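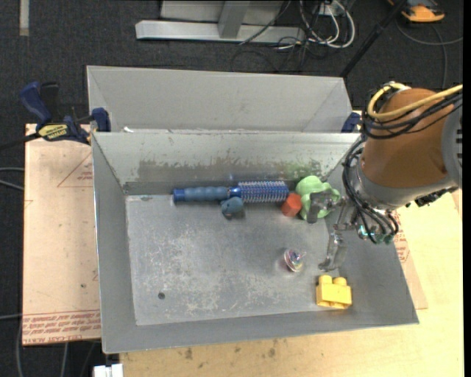

Salma Zerouali wants to know why a robot has to follow rules at all, when it can't be naughty. She is right that it can't. A robot arm doesn't get cross and it doesn't play tricks. It also doesn't know that your hand is soft. If its program tells it to move to a spot, it will go there, even if your fingers got there first. So the rules are mostly for the people who build it and work near it.

Who writes the rules?

Some rules are called standards. A standard is a long document that lots of experts have agreed on. It says how a machine should be built and checked so that people don't get hurt. Each workshop then adds rules of its own. At Dekby, where robot arms practise picking up toys, the workshop rules fit on one sheet of paper by the door.

Rules for people

Keep your hands out of the bin while the arm is switched on. An arm that is standing still may only be waiting for its next instruction.

Tie back long hair and take off scarves and dangly necklaces.

Know where the stop button is before you start. It is big and red, and anyone may press it. You won't be told off for pressing it by mistake.

Never work alone. There must be 2 people in the room, and one of them watches the arm the whole time.

Rules for the workspace

The bin must be held tight to the table. Clamps are good for this. If a bin slides, the arm may reach for the wrong place and bump into the side.

Cables on the arm need enough slack to let it bend and turn, but they mustn't catch on anything. Somebody looks them over every morning.

Only things on the toy list go in the bin. Blocks, brushes and spinning tops are fine. Glass is not, and neither is anything with a sharp edge.

Rules for the robot

The arm has a speed limit, a bit like a car near a school. When people are setting things up, it has to go slower still.

It also has a limit on how hard it can push. If it feels more push than it should, it stops and waits for a person to come and look.

Writing it down

Every time the arm stops by itself, someone writes it in the logbook. In October the Dekby logbook had 30 stops in it. Carla Rizk reads through them all at the end of the month and looks for the same problem turning up again. If it does, a new rule may go on the sheet.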